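Teaching an arm to make lunch: a conversation with the maker of the Plascombe kit

2022-03-08

The first thing the designer of the Plascombe kit wants to talk about is bread. "People come in wanting to discuss motors," she says, laughing. "I could talk about motors all day! But put a soft slice between two hard fingers and you learn more about your arm in a minute than you would from any spec sheet."

She runs Okstead, a small shop that puts together starter packages for people who want to do real handling tasks with a robot arm and don't have a lab behind them. Plascombe is their second kit. It comes with the arm, a two-finger gripper, mounting hardware, the control software (called Tritier) and a booklet of tasks that get harder as you go. I had been using one at home for a couple of weeks before we spoke, so I arrived with a long list of questions, and she was happy to go through every one of them.

I asked why so many of the tasks are about food. "Everybody already knows how a sandwich goes together," she told me. "You don't need to read a drawing to see that the lettuce is on crooked. And the parts are all so different – a flat square thing, a floppy thing, a round thing. A set of wooden blocks gets boring by the second evening."

The booklet has 97 tasks, and the sandwich belongs to the last group. It was the one I had the most trouble with, and I told her so. My arm was forever closing on air, or pushing the slice along the tray. She nodded through all of this. "How were you storing the parts? Flat?" Flat, yes. "Try standing them up against the wall of the tray. Then the fingers have an edge to come down on. We should have put that in bold." (It is in the booklet, on the page I skipped.)

We talked about Tritier for a while, which I think is the best part of the package. You guide the arm through a move, save it, and then string moves together on a timeline. She is proud of the slow mode, and rightly so. "You can run the whole thing at a crawl and stop anywhere. I still do that with every new task. I like watching it think, even though I know it isn't thinking." 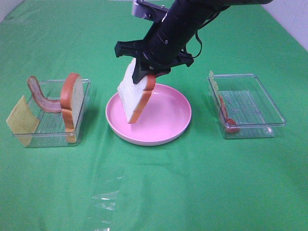 Bread on its way to the plate, and, in the other one, the arm at the right-hand tray with the lettuce already on.

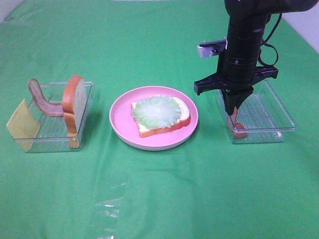 I had some complaints too. The cable clips are fiddly, and the setup guide assumes you own a better table than mine. She took both in good spirits. A new clip, made for them by Hegde, goes into every box from June, and existing owners can ask for a set of 5 at no charge. The guide is being rewritten with more drawings.

Then there is the price. At 470 dollars without the arm, or 2,000 with it, Plascombe is a serious purchase for a hobby. "I know," she said. "I'd love it to be lower. What I can do is make sure you're still finding new things to try with it a year later."

I'm only partway through the booklet, and I've gone back to the sandwich twice since we talked. Standing the slices up helped a lot. Next on my list is the page on folding napkins, which she warned me is much harder than it looks.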